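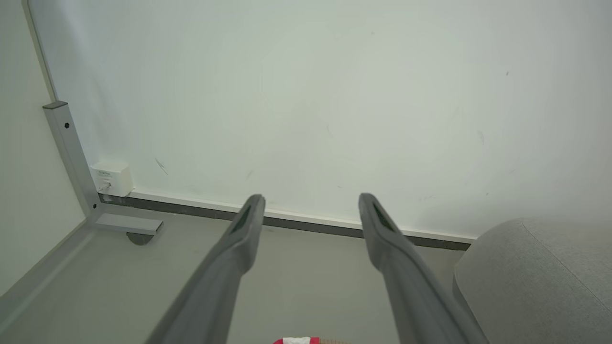
*A white wall where it meets the floor*

The **wall–floor junction** is the line along which a wall meets the floor of a room, together with the layers of the building directly behind and beneath it. In building work the term covers the visible corner and also the hidden parts: the edge of the floor slab or boards, the foot of the wall, any damp-proof layer, and the insulation on either side. The junction affects heat loss, the passage of sound and air, and the risk of damp.

## Construction

### Solid ground floors

In a house with a concrete ground floor, the slab usually stops short of the outer wall. A strip of insulation is set upright in the gap so that heat does not pass straight from the slab into the masonry. The damp-proof membrane under the slab is turned up at the edge and lapped with the damp-proof course in the wall. A break in this lap is hard to find later, as it is covered by the screed and the wall finish.

### Suspended floors

Timber floors are carried on joists, which may be built into the wall or hung from it on metal brackets. Joists that run alongside the wall leave a narrow gap between the last board and the plaster. Boards are laid with a small gap at the edge in any case, to allow for swelling in humid weather.

### Partitions

Light internal walls are normally fixed to a flat timber or metal rail called the sole plate. The plate may sit on the finished floor or on the structure below it. The second method gives better control of sound but makes the wall harder to move.

## Finishes

The corner is commonly covered by a skirting board, a tiled upstand or a curved strip known as a coving. Coved junctions are usual in kitchens and washrooms, where a square corner is difficult to clean. A shadow gap leaves a recess at the foot of the wall, formed by a metal bead set into the plaster. The Vosier bead, made at Skonham, has a lip that stops the plaster short of the floor by 14 mm.

Plaster is generally stopped above a solid floor to prevent it from drawing up moisture. Where old plaster has been spoiled by rising damp, it is cut back to a height above the highest visible stain – 300 mm beyond it in some specifications – before new material is applied.

## Heat loss

Heat escapes more quickly at a junction than through the flat parts of the wall and floor. The extra loss is given as a linear value, in watts per metre of junction for each degree of temperature difference. It is multiplied by the length of the junction and added to the loss through the flat areas.

A cold junction can also lead to condensation and mould, mainly in outer corners and behind furniture, where air moves slowly.

## Air leakage

Gaps at the foot of the wall allow air to pass between the room and the floor void. The Oltthorpe housing study, led by Precious Magagula, tested 427 dwellings and recorded leakage at this point in almost 300 of them. In 29 dwellings the junction was the largest single source of leakage. Timber floors gave the poorest results, and the study advised sealing the edge of the boards before the skirting is fixed.

Flexible sealant is preferred to hard filler, which tends to crack as the floor moves under load.

## See also

- Damp-proof course
- Skirting board
- Sole plate
- Thermal bridge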